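チケット 1180 / 請求書PDFの文字化け
報告者:Noura Qudah(Sosesdale営業所)
担当:Jad Smadi
状態:対応中

9:10 受付。Stavusから出す請求書PDF、品名の漢字だけ□になる。数字と英字は正常。印刷しても同じとのこと。

9:25 こちらの端末では再現せず。同じ請求書(No. 889)で正常表示。フォントの埋め込み設定を確認してもらう→オフになってた。

9:40 オンにして再出力、変化なし。キャッシュ削除も効果なし。再起動は昨日してもらい済み。

10:05 ログもらった。エラー451が連続。フォントフォルダの読み取り権限ぽい。3月の更新で共有サーバーのパスが変わった件と関係あるかも。Nilholmの担当に問合せ中。

10:50 返答あり。旧パスを見に行ってるとのこと。設定ファイル152行目を新パスに書き換え、サービス再起動。No. 889は漢字出た。

11:15 Nouraさんから追加。品名は直ったが備考欄がまだ□。備考だけ別テンプレートらしい、そっちも要修整。Wannasri向けの分は今日中に必要なので、とりあえず備考なしで出してもらう。

11:30 テンプレート一式の送付を依頼。届き次第続きやりまます。
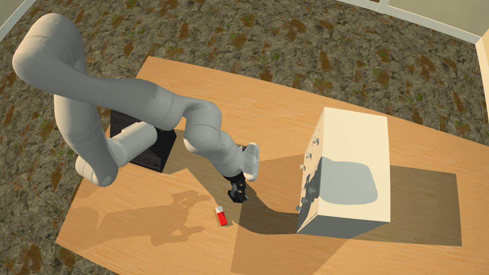 添付1:画像(木のテーブルとアーム、CG)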